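Progress report to the Ferker Fund
Project: Shape boards for the Pirix toy library
Prepared by Comfort Asante, February
Period covered: September to date

You asked for a plain account of where the money has gone and whether the green board is fit to lend out. I can give you the first. On the second I remain to be persuaded, and I have said so to Kwabena Ofori, who drew the board and is a good deal more cheerful about it than I am.

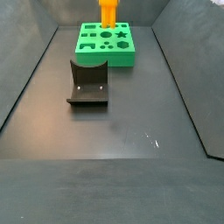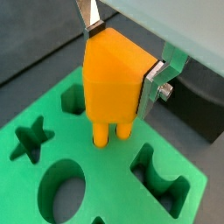
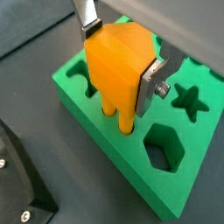

The green shape board with an orange piece at its holes.

Spending
We have spent 3578 of the grant. Most of it went on materials and on paying Timothée Pruvost for his drawing time, which ran over. The first board from Ketilsson was sent back with the star hole too tight, and we paid the carriage both ways. I have queried that and had no answer I would call an answer.

The board
The layout is now settled. There is a star, a hexagon, a circle, an arch, plain square and slot shapes, and a cluster of three small round holes near the front. Kwabena thinks the mix gives a child something easy and something hard on the same board. That may be so. My own view is that the round cluster is a puzzle of a different kind from the rest, and we should have tried it separately before putting it in with everything else.

The two-legged piece is the one I have most doubts about. It is a chunky orange block with a pair of round pegs underneath, and both pegs have to be lined up before it will go down. With a star you turn it until it drops. With this you have to look at two places at once, and if one peg lands on the flat of the board the whole thing sits crooked. Gifty Atinga's group had it for a fortnight and her notes call it "popular", without saying whether anybody finished it. I have asked her to write down finishes next time.

Fine layer lines show on the orange plastic. Kwame Alhassan says they don't matter. I would like to see a piece after a winter of being chewed and dropped before I agree.

Numbers
The original bid promised 200 boards. I do not think we should order them yet. Jero has quoted for 211, the extra being spares, and the price holds until the end of the quarter. A good price on a board we later have to change is no saving.

What we ask of you
Permission to hold the remaining money over while Gifty's group has another turn with the board, this time with proper notes. Kwabena would like it recorded that he thinks this is over-cautious. It is recorded.

Still outstanding: the Ketilsson refund, and a decision on whether the pieces are lent in a bag or a box.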